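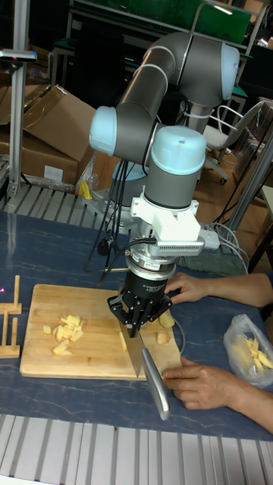
Nurhan Tuncer 读了我们上一份报告以后,来信问道,既然地窖的温度已经稳定,为什么春天交给厨房的马铃薯还是有一部分发芽,这个问题在报告里只写了一句,她希望看到比较完整的说明。我们觉得这个意见是对的,所以本期报告先回答这个问题,然后再按照原来的顺序汇报其他工作。

Dondstead 马铃薯贮藏与社区伙食项目
中期进展报告
提交给:Mockus 基金
日期:2023年11月1日
执笔:Iwona Sadowski

一、关于发芽问题的说明

三月从地窖取出的马铃薯,放在靠里面的两排木架上的基本完好,放在靠门的一排发芽比较多。当时我们以为是品种的关系,因为靠门的一排主要是早熟品种。后来 Damian Sobczak 把温度记录重新看了一遍,发现靠门的地方夜里和白天的差别很大,特别是送货的日子,门有时候开着整个上午。温度计原来挂在地窖的最里面,所以记录上的数字很平稳,可是它只能说明最里面的情况。

我们做了下面的改变。门口加了一道厚布帘,温度计改为里外各挂一支,每次送货以后由当天的值班人在本子上写明开门和关门的时间。早熟品种不再长期贮藏,收获以后先吃。晚熟品种放在里面。这些办法都很简单,费用也很少,全部从“小型设备”一项里支出。

这个办法的效果,要等到明年春天才能知道。现在地窖里的马铃薯是今年秋天新放进去的,到目前为止没有发现发芽,但是这个季节本来也不容易发芽,所以我们不愿意现在就写“已经解决”。

二、收购和供应

本项目的目标,是在整个资助期内向 Hastville 的社区厨房供应2,000公斤本地马铃薯。到报告日为止,已经供应1,482公斤。剩下的数量现在都在地窖里,如果冬天的损耗不超过去年,我们可以按计划完成。

参加供货的农户现在有59户,大部分只有很小的一块地,有几户是在房子后面的园子里种。他们的马铃薯大小不一样,形状也不整齐,批发商一般不收。社区厨房愿意收,但是有一个条件,就是不能混有发绿的和碰伤的。因此分拣的工作比我们申请的时候想的要重。原来的计划里,分拣是由农户自己做,实际上各家的标准差别很大,有的家很严格,把一点点皱皮的都挑出去,有的家连带着泥块一起送来。从夏天开始,我们改为到货以后统一分拣一次。

Chalerm Wiriya 为此写了一张分拣说明,贴在收货处的墙上。说明的内容不长,我把它抄在这里,供基金参考:

发绿的,不管面积大小,一律挑出,不能做饭,也不能喂牲畜。
碰伤的,如果伤口是新的并且没有变软,单独放一筐,当周用完。
发芽的,短芽并且薯块还硬的,单独放,通知厨房。长芽或者薯块已经软了的,挑出。
带泥的不要洗,用干刷子刷。洗过的马铃薯不可以再放回地窖。

关于第三条,厨房和我们的意见曾经不一致。厨房认为只要有芽就不应该收,我们认为短芽挖掉以后可以用。经过几次讨论,现在的做法是按厨房的意见办,短芽的由厨房自己决定收或者不收,不收的我们拿去堆肥。这样损失会多一点,可是对吃饭的人来说比较放心。

三、厨房的使用情况

社区厨房主要把马铃薯用在汤和炖菜里面,也有一部分蒸熟以后做成泥,给牙齿不好的老人。Katherine Muñoz 向我们说明了厨房的困难:大小不齐的马铃薯削皮很费时间,小的削完以后几乎不剩什么。她建议把最小的一档另外装袋,连皮煮,不要同大的混在一起。我们接受了这个建议,从九月起按大小分两档装袋,袋子上用不同颜色的绳子区分。

切块的大小也讨论过。以前每个人切的都不同,结果同一锅里有的已经烂了,有的中间还是硬的。厨房现在规定,做汤的切小丁,做炖菜的切大块,切好以后如果不马上下锅,要放在凉水里。这个规定看起来很小,但是厨房的人告诉我们,剩饭比以前少了。我们没有称过剩饭的重量,所以这一点只能作为他们的印象写在这里。
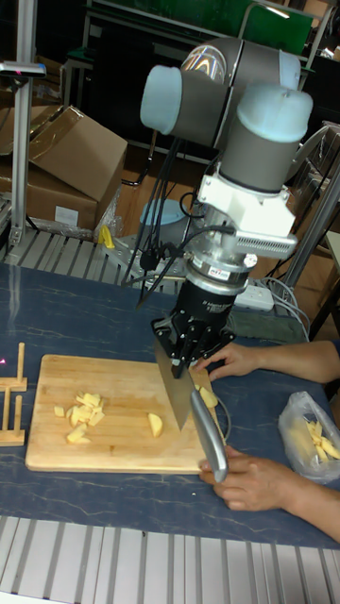

图2 木案板上的厨刀。

四、培训

资助期内我们原计划举办两类课,一类给农户,讲贮藏,一类给居民,讲怎样用普通的蔬菜做一顿便宜的饭。

给农户的课办得比较顺利。内容包括收获以后的晾干、装筐的方法、地窖的通风,以及怎样认识几种常见的病。最受欢迎的是最后一部分,许多人把自己家里有问题的薯块带来问。有一户带来的薯块切开以后中间是空的,大家以为是病,后来知道是生长期间浇水忽多忽少造成的。我们打算把这些问题和回答整理成一本小册子,文字部分已经有草稿,还需要请懂农业的人校对。

给居民的课,情况没有这样好。第一次报名的人很多,来的人很少。我们问了几位没有来的人,主要的原因是时间不合适,课安排在下午,而很多人要接孩子。从秋天起我们改在傍晚,并且允许带孩子来,每班限15人。现在每次基本坐满,但是因为有孩子在,课讲得比较慢,原来一次课的内容要分成两次。我们认为这是可以接受的。

有一件事需要向基金报告。Durimthorpe 方面原来答应借给我们一间教室,夏天以后因为房子要修屋顶,教室不能再用。现在居民的课改在 Hastville 厨房的饭厅进行。Durimthorpe 的居民要坐公共汽车过来,有几位因此不再参加。屋顶什么时候修好,我们还没有得到准确的答复。

五、经费

经费的使用总体上符合预算,有两处不同,说明如下。

运输一项超出了预算。原因是改为统一分拣以后,被挑出来的马铃薯需要再运到堆肥的地方,这一段路在申请的时候没有考虑。我们已经同堆肥场商量,今后由他们每两周来取一次,不另外收费,作为交换,堆肥归他们使用。

教室租金一项没有用完,因为饭厅是免费使用的。我们请求把这一项剩余的钱转到运输里面。转过去以后,总数不变,也不需要追加。详细的数字在附表里,请基金审核以后给我们书面的答复。

六、还没有做好的事

申请书里写的“农户之间互相参观”还没有开始。春天的时候大家忙着播种,夏天下雨多,路不好走,我们把时间推了两次。现在计划在冬天进行,那时地里没有活,而且正好可以看各家的地窖。

网站上的供货日历也没有做完。目前还是用电话和收货处门上的一张纸通知。纸的办法对老年农户其实比较方便,所以即使日历做好了,这张纸我们也想保留。

另外,我们在申请书中说要比较几个品种的贮藏时间。这项工作在做,但是因为靠门那一排的温度有问题,去年冬天的数据不能用来比较品种。这是我们工作中的疏忽,应该早一点发现。今年冬天把各品种都放在同样的位置,重新记录。最后的结果可能只有一个冬天的数据,而申请书里写的是两个冬天。如果基金认为这样不够,请告诉我们,我们可以在项目结束以后自己继续记录一年,不需要另外的经费。

七、下一阶段的安排

冬天:每周检查地窖一次,里外两支温度计都要记录;农户互相参观;完成小册子的校对。
早春:在播种以前同各农户确定品种和大概的数量;把库存里剩下的马铃薯交给厨房,交货以前再分拣一次。
播种以后:整理两档装袋的使用意见,特别是厨房对小薯的意见,决定是否继续。

如果基金希望派人来看地窖或者旁听一次课,我们非常欢迎。课在傍晚,地窖最好上午来看,并且请提前告诉 Damian Sobczak,因为钥匙在他那里。

附件:经费附表一份;分拣说明一份;温度记录复印件。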